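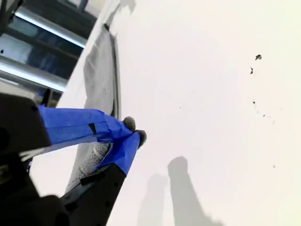
Page last changed July 3, 2018

Went to the Trullholm open day. Long drive, bad coffee, and I'm still chewing on it so this gets typed up tonight before I go soft.

What they had running: a robot arm, a gray cloth, a white surface with little dark specks on it. Cleaning, basically. Two fingers wrapped in blue tape with a small round pad at the end of each. Tape! I liked that more than anything else in the building. Every other stand had a polished case and a screen telling me about the future. Verneck had a 44-page brochure. No robot.

So here's my opinion. Show the tape. Show the crumbs. If you want the public to trust these things then let us stand there and watch the dull parts, the reaching and the lining up and the waiting, for as long as we can stand it.

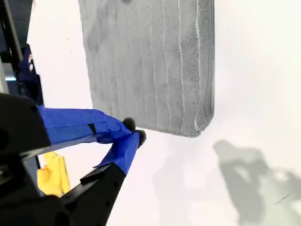

And people did stand it. A man next to me drove in from Ostier and stayed through the whole afternoon session, 8 to a group, no chairs. He asked why anyone would need a machine to pick up a towel. Fair question. I clean offices three nights a week and I could of told him: because picking up the towel is the job. Wiping is easy. Folding it over to a fresh side, getting hold of the edge, knowing which bit is already dirty, that's what your hands learn.

The talk afterwards was worse. Laurier Bélanger from Piras put up a slide with 2000 on it, meaning hours of work saved a year in one building. Saved for who? I asked. Got a nice smile and something about "freeing people up." I have been freed up before. It came with a letter.
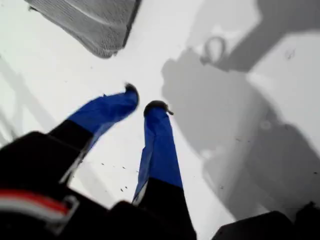

The gripper at the Trullholm demo, fingers open.

I'm not against it. I want that said. My knees would vote for it tomorow. But the folks who do this work should be in the room when it gets built, paid for the day, and asked what's wrong with it. There's another open day in August. I'm going, and I'm bringing two from my shift.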